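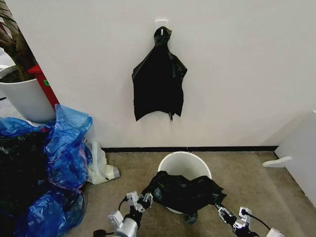 Kudmont is looking for experienced cleaners and housekeepers to tell us, bluntly, whether machines can do household chores yet. Our own view is that they mostly can't, but we get sent a lot of confident brochures and we'd like the opinion of people who have done the work for a living. Take changing a garbage bag. A cleaner does it with one hand while looking for the next bin. A robot has to get two hands on a crumpled black bag, find which part of it is the opening, and bring it to the rim of a white wastebasket without the whole thing folding in on itself. Whether that deserves to be called housework is what we want you to judge.

Paid assessors, casual, six places

You'll watch unedited recordings of chores at our Holesora office and score each one the way you'd score a new hire in their first week. Bins and liners come first, then laundry, dishes and shelf stocking. There are 924 recordings in the first batch. Many are dull. Speeded-up footage is not accepted from suppliers, so bring a coffee.

You'll need:
Two years or more in cleaning, hotel housekeeping, aged care or retail night fill
Clear written English, as you'll be writing a short comment on every recording
A willingness to mark something as failed when everybody else in the room is impressed

No technical background is wanted. If you've worked for a company that sells robots, please don't apply.

Pay is $2565 for the full block, spread over four weeks in March, with superannuation on top. Shifts start at 9:30 am and finish by 2 pm. There's parking behind the building and a decent kitchen.

Your scores will go into our report as you gave them, favourable or otherwise. Suppliers don't see your name and can't ask for a rescore.

To apply, send a one-page letter to Eldana Yilma at Kudmont, quoting reference 607. Skip the résumé. Tell us about a labour-saving gadget you were given at work and what became of it. Questions about shifts or access go to Lautaro Insaurralde at the front desk. Applications close at the end of January.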